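Boletín de Economía Digital – Sección de Competencia y Mercados

Los contratos de capacidad de cómputo y la posición de las empresas medianas

La Red Wernudari ha remitido a sus entidades asociadas un informe sobre las condiciones en que las empresas medianas contratan capacidad de cómputo para sistemas de inteligencia artificial. El documento examina 600 contratos vigentes y presta especial atención a las cláusulas de permanencia, a los compromisos mínimos de consumo y al coste de trasladar datos y modelos de un proveedor a otro.

Según el informe, la duración media de los compromisos firmados es de 20 meses. En ese plazo, la empresa contratante queda obligada a pagar un volumen mínimo de servicio con independencia del uso efectivo. Los autores señalan que estas condiciones favorecen a los proveedores con mayor implantación y dificultan la entrada de operadores más pequeños, aun cuando estos ofrezcan tarifas inferiores.

El texto dedica un apartado a Dillesska, proveedor regional que factura por horas y no exige permanencia. Su catálogo es más limitado y carece de soporte nocturno – circunstancia que varias entidades asociadas mencionan como motivo de descarte –, pero permite rescindir el servicio con 11 días de preaviso.

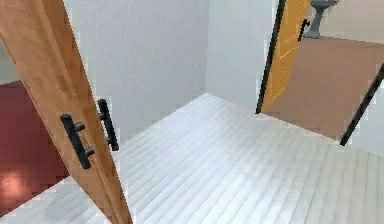 Puerta de madera con tiradores negros de barra, entreabierta. Imagen generada por ordenador.

En materia de portabilidad, la Red recomienda que todo contrato nuevo incluya un anexo técnico con los formatos de exportación admitidos, el plazo de entrega y el precio de la transferencia. Recomienda asimismo que los modelos ajustados con datos propios se consideren, a efectos contractuales, parte del patrimonio de la empresa cliente. El programa Skisura, dependiente de la propia Red, pondrá a disposición de los asociados un modelo de anexo a partir de febrero.

El informe completo puede solicitarse a la secretaría técnica. Las observaciones de las entidades asociadas se admitirán hasta las 14:00 horas del último día hábil de febrero y se incorporarán, cuando proceda, a la versión definitiva.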